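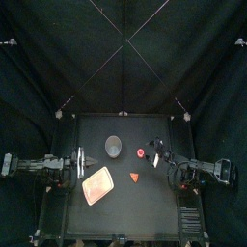 Ticket attachment 1: overhead view, both arms over the table, cup and small parts set out.

Product: Nurkero two-arm tabletop kit, with curtain enclosure
Site: Faderton, bench 4
Status: Open, waiting on vendor
Priority: Normal

Problem as reported
The right arm closes short of small flat parts. On the red ring it stops a little to one side and grips air or pushes the ring across the table. The left arm does not do this. We are in the trial period for the kit and need to know if this is a setup mistake or a fault before we decide in June.

What we ran
Pick test from the quick start guide, ring only, 30 tries per arm at the default speed. Left arm got 28. Right arm got 20. The cup gave no trouble on either side. We did not score the orange wedge or the tray because the guide has no test for them.

Tried so far
1. Power cycled both arms and homed them again. No change.
2. Reran the table calibration from the Mets software, twice. The second run passed with no warnings. No change.
3. Checked the table frame clamp and corner brackets for play. All tight.
4. Dropped the speed to half. Right arm got slightly better but still landed to the same side.

Vendor reply, 9:40
Please send a view from one of the gripper cameras with the ring on the table. Also confirm which fingertips are fitted. Kits shipped through Eswood came with two tip styles and the software has to be told which one is in use.

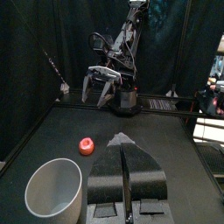

Reading time: 2 min

Gripper camera view attached as requested. The near finger has the lighter triangular pad at the tip. The ring is between the cup and the finger, and the other arm is at the back of the table with its fingers down.

On the tip style: the settings page lists the same style for both arms. We had left it at the default and the setup steps never mention it. We have not changed it yet, in case you want the logs from before.

Vendor reply, 14:15
Go ahead and change it on the right arm only. Save, home the arm, then repeat calibration. The old logs are kept.

Site update
Changed and saved. Calibration passed. First few picks on the ring look closer, but we stopped there when the software asked for an update. Full test will be run again after the update and the numbers added to this ticket.

Still open
Is the update required before the retest counts for the trial? Please also send the page for the tip setting, as our copy of the guide does not have it.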